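Call for Teacher Fellows: Rivers and Kitchens Summer Reading Institute

Grovier Center for Teaching World Stories is looking for classroom teachers to join our summer institute, and we would love to hear from you. If you teach any grade from kindergarten through high school, in any subject, and you have ever wished for more time to find good books from other parts of the world and work out how to teach them, please read on!

The theme this year is Rivers and Kitchens. We will read stories, poems, folk tales and family memoirs from West Africa, Southeast Asia, Central America and Iran, all of them tied in some way to water, food or both. It sounds like an odd pairing, but once our reading group started pulling titles we could hardly stop. There are picture books about market boats, a wonderful young adult novel told through a grandmother's recipes, and a set of short oral histories from fishing families that middle schoolers in our pilot classrooms asked to read twice.

What fellows do

Fellows spend eight days with us in Plurport, reading, talking and building a teaching unit they will use in their own classrooms during the fall. Mornings are for book discussions and visiting speakers. Afternoons are for planning, usually in small grade-level groups, with our staff on hand to help track down maps, recordings, translations and background reading. We start at 8:30 each morning and finish by 4:00, and there is a long lunch in between. Evenings are your own, although the porch conversations tend to run late.

By the end of the institute each fellow will have a draft unit of three to five lessons. You teach it in the fall, tell us how it went, revise it, and send us the final version. Finished units go into our free online library, which now holds 336 lesson plans written by teachers. Your name stays on your work, and you are free to share it anywhere else you like.

Who is teaching

Fatemeh Golestani directs the institute and leads the sessions on Iranian picture books and poetry. Retno Majimbun will run two mornings on Indonesian folk tales, including how to work with several versions of the same story in one class. Nii Arthur returns to teach storytelling aloud (come ready to get out of your chair), and Gumaro Nava is putting together the Central American readings along with a workshop on bilingual books for classrooms where the teacher speaks only one of the languages.

Who should apply

We welcome art, science, music and social studies teachers as warmly as English teachers. School librarians and ESL specialists should apply too – some of our strongest units have come from them. You don't need to speak another language or have traveled, and you don't need a background in literature. First-year teachers are welcome.

You do need to be working in a K-12 school or library during the coming school year, and you need to be able to attend the whole institute. Pairs of teachers from the same school may apply together. Please send separate applications and mention each other's names.

What we provide

Each fellow receives a stipend of $472, paid in two parts: half at the end of the institute and half when the final unit comes in. We also cover a full set of books to keep, shared housing at Renier Hall for anyone living outside the city, and breakfast and lunch every day. Travel is not covered, I'm sorry to say, but we are glad to help people set up carpools. Teachers who want continuing education hours should tick the box on the form so that we can get the paperwork started early.

How to apply

Please send us:

1. The one-page application form, available from the Grovier office or by email.

2. A letter of up to two pages. Tell us about your students, what they like to read, and what you would hope to bring back to them. We read these closely, and plain writing is just fine.

3. A short note of support from your principal or supervisor. A few sentences will do.

4. One activity you have used with a book, story or poem. It can be rough, and it can be something that only half worked, as long as you tell us what you would change.
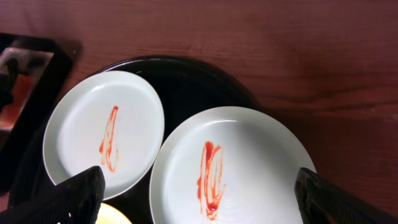

5. The name of one book you think every teacher in the group should know. We bring the whole list to the first morning, and it is always a good one.

Applications may be mailed, emailed or dropped off at the front desk in Tawfik House. We will write to everyone who applies, and we keep a waiting list in case places open up.

After the institute

Fellows meet online once in September and once more later in the fall to compare notes, trade student work and talk through whatever went sideways. Many past fellows also join our monthly reading group, which is open to any teacher, fellow or not.

Questions about the program, housing or access needs can go to Mahtab Daneshvar, our program coordinator. If you're unsure whether your job or your grade level fits, please ask her before deciding against it. We look forward to reading your letters!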